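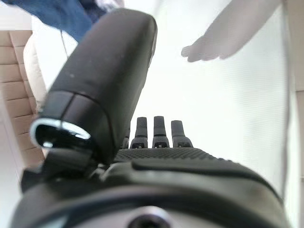
Isn't a bed runner just something else to wash? came the question from the back row last week, before I'd even got my coat off. Fair enough! I used to think so too, and at the Sheehan I washed a lot of them. But a runner takes the shoes, the suitcases and the coats that guests drop on the bed the minute they're through the door, and it goes in the machine far more easily than a duvet does. So tonight is all about the top of the bed, and then what hangs off it.

Print | E-mail this page

Burberg Evening Classes
Room Care, Unit 4: Dressing the Bed
Handout, June 2018

1. Top layers

Start at the headboard end and work down. I like the duvet folded back in one broad band (if yours has piping, let the piping mark the fold, it's the best ruler you'll ever own). The runner goes on last, across the lower part of the bed, and it should drop over the side as well as the foot. Soft wrinkles are fine. Hard creases mean it sat in the dryer, and you'll have to steam them out or swap it.

Pillows: two matching ones and a smaller patterned cushion between them is plenty. I've stripped beds at Clivthorpe with so many cushions that I had nowhere to put them down! With a tufted headboard I go even plainer, as all those squares are doing a lot of work already. Look at how the greys sit together, and then at what a dark navy jacket does lying on top of the runner. It's the first thing your eye goes to.

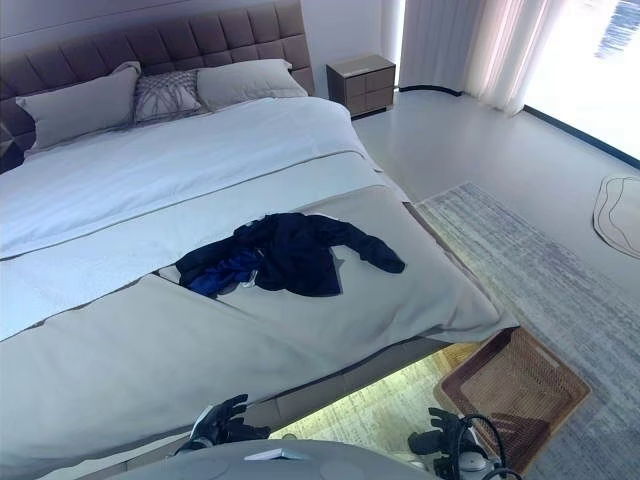
2. Clothes left on the bed

Every house has its own rule, so ask on day one. At the Telis we hung up coats and jackets and left everything else folded on a chair. Whatever the rule:

- Lift the garment with both hands, one under each shoulder.
- Don't go through pockets. If something falls out, it goes on the nightstand where the guest will see it.
- Straighten the runner again afterward. People forget, every single time.

For practice, bring an old jacket with a lining. Linings slide, and they slide most when you're in a hurry.

3. The side drop

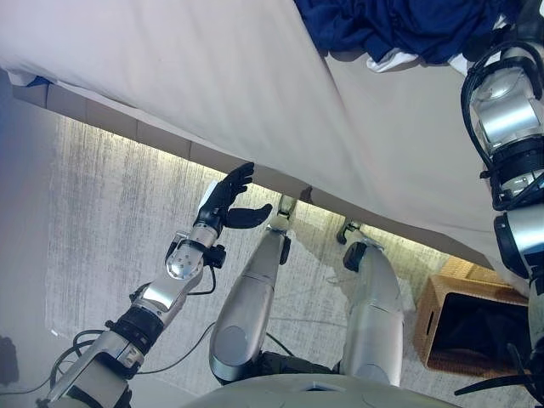 Hems are where I lose marks on my own beds, I'll admit it. My trouble is that I tuck the foot beautifully and then run out of patience along the side. Get down low and look along the edge before you call it done. An overhang ending just above the floor, like the pale one over the tan side of this bed, leaves you very little room for error, and a gentle curve in the hem shows up far more down there than it does from standing height. Pull from the middle out toward the corners, never straight down.

Before next time

Make one bed with a runner and one without, and write up both in 500 words. The longer write-up, 1250 words on a full room, isn't due until September. There are 40 practice sheets in the linen closet; please put them back folded in thirds, hems inside.

Print | E-mail this page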